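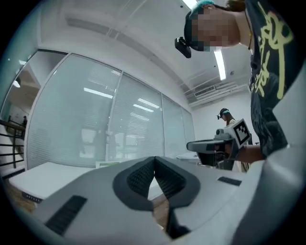
Wooden floor, and a teal band at the top of the head.

Caring for a Wood Floor Through the Heating Season
By Sidra Jafri
Updated Thursday, February 20, 2025

Most damage to a wood floor happens slowly. Grit gets walked across it, a chair leg loses its pad, and the air dries out once the heat comes on. These are the tips I give people who ask how to keep a floor looking decent until it can be refinished. They apply to solid wood with a modern polyurethane finish. Oiled and waxed floors need different products, and I cover those on a separate page.

Sweeping and vacuuming

Sweep high-traffic spots every day or two and vacuum the whole floor once a week. Turn the beater bar off. If your vacuum doesn't let you do that, use the bare floor attachment. Check the wheels before you start, as a pebble stuck in a wheel will leave a line the length of the room.

A dry microfiber mop picks up more dust than a broom. Shake it outside and wash it without fabric softener, which leaves a film.

Damp cleaning

Every two or three weeks is enough for a living room. Kitchens need it more often. Use a floor cleaner labeled for polyurethane and spray a small area at a time. The mop pad should be damp enough to leave a streak that dries within a minute. If water is sitting in the seams, it's too wet.

Skip vinegar. It dulls the finish over time. Skip oil soap as well if you ever plan to recoat, since the new finish may not stick to what it leaves behind. Steam mops should stay off wood altogether.

Humidity

Gaps between boards open up in November in my house and close again by late spring. Gaps that come and go with the seasons don't need filler. If you fill them in winter, the boards swell in summer and push the filler out.

A cheap humidity gauge is worth having. Below 30 percent for weeks at a time, run a humidifier in the main room. Mine is in the hall, away from the heat register, and I refill it before bed.

Tables, chairs and anything else with legs

Felt pads wear out faster than people expect. Turn each chair over twice a year and look. A pad that has picked up grit is worse than no pad, so peel it off and scrape the old glue with a plastic putty knife. Wipe the foot of the leg with rubbing alcohol, let it dry, and press the new pad on for 15 seconds. Leave the chair upside down overnight if you can.
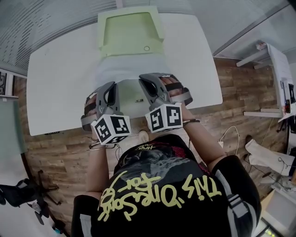

Nail-on pads hold better than stick-on ones for dining chairs, which get dragged several times a day. Drill a small pilot hole first so the leg doesn't split. For a heavy table, use a wide pad cut from sheet felt. Lift the table when you move it, even with new pads on. Two people can carry most tables a few feet without trouble.

Rolling office chairs are hard on any finish. Swap the hard plastic casters for soft rubber ones, or put down a mat with a smooth back. Mats with spikes or studs are made for carpet.

Scuffs and small scratches

Rub a black heel mark with a clean tennis ball or a dry melamine sponge, very lightly. Melamine is a fine abrasive and will take the shine off if you lean on it. Start in a corner.

For a scratch that hasn't gone through to bare wood, a blending pencil close to the floor color is usually all you need. Go along the grain, wait 10 minutes, and buff with a soft cloth. If the scratch shows pale wood, touch it up with stain on a cotton swab, wipe off the extra, and seal it with a thin coat of matching finish the next day. Gloss over satin will show more than the scratch did.

Dents with unbroken fibers can sometimes be raised on bare wood with a damp cloth and a warm iron. I don't recommend it on a finished floor. The heat can turn the finish cloudy.

Working close to the floor

Before you get down to do repairs, take off belts with metal buckles and empty your back pockets. Tie back long hair or wear a headband, and tuck in a long necklace. Use a kneeling pad with a clean underside. A lamp set on the floor and aimed sideways shows scratches that overhead light hides.

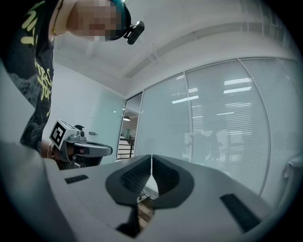

A T-shirt and a headband. A necklace this close to the collar can stay on.

Rugs and doors

Put a coarse mat outside each door and a softer one inside. Rubber and latex backings can discolor a finish, so look for felt or a pad marked safe for wood. Lift area rugs a few times a year to clean under them, and shift them a little. Sunlight changes the color of most woods, and cherry shows it within months.

When to call someone

Put a few drops of water on a worn spot. If they bead, the finish is still working. If they soak in and leave a dark patch, the floor needs a recoat soon. Gray boards or soft edges mean water has been getting in, and the leak has to be found first.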